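Folding a Pocket Square: The Puff Fold

The puff suits silk and fine cotton. Stiff linen holds a flat fold better and is covered in a separate guide. You need one hemmed square, 13 inches on a side, and a jacket with a breast pocket.

Press the square on the reverse side with a cool iron. Let it cool before folding.

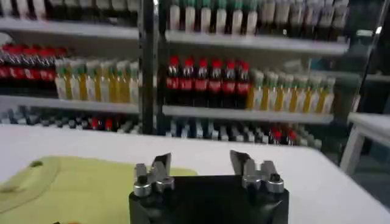

Lay the square flat with the reverse side up. Any clean surface larger than the cloth will do. A white tabletop makes stray threads on dark silk easy to find. Trim them at the hem and do not pull.

Pinch the exact center between thumb and forefinger. Lift until all four corners hang free. Close the other hand into a loose ring and draw the cloth down through it, stopping halfway.

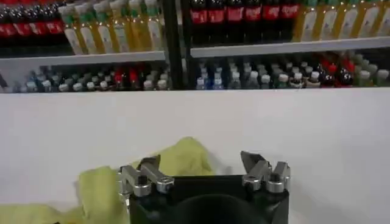
Fold the hanging corners up behind the puff. The total height should match the pocket depth plus one inch. If the bundle is too thick, spread the corners sideways.

Check the shape before it goes into the pocket. The puff should be round, with no single pleat standing above the rest. A peaked fold like the one in the yellow-green cloth needs to be pressed down with a fingertip and the sides eased out.
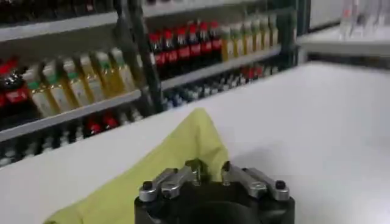
Color should relate to the tie without repeating it. Match a minor shade in the pattern, or use a plain contrast. Yellow-green is strong against navy and gray, so show less of it.

Insert the bundle corners first and adjust the visible part to one inch.
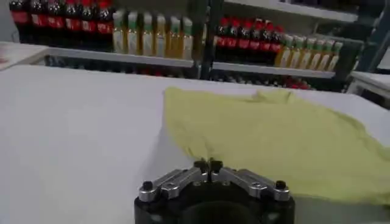
Nelu Marinescu
Menswear Editor, Tavora

If the puff sinks during wear, place a folded cotton handkerchief in the bottom of the pocket. Store squares flat between uses.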